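2 min read

So I've gone a whole month without buying bread, and I'm a bit smug about it. It started in December when the bakery on Dufour Street put its sourdough up again and I stood there in the queue thinking, no, I've got flour at home, I can do this (famous last words!).

My first loaf was a brick. The second was a slightly taller brick. By the third I'd worked out that my kitchen is just too chilly overnight, so now the dough gets 16 hours instead of 13 and it's so much happier for it. 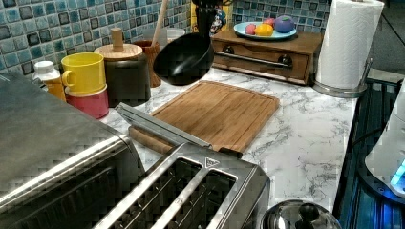
The other thing I've changed is the slicing. I used to hack at it while it was still warm, and every slice came out like a doorstop. Now I wait till teatime, cut the lot and freeze it in pairs, and breakfast sorts itself out all week.

Next up is rye, if I can find a bag that doesn't cost the earth. Tips very welcome!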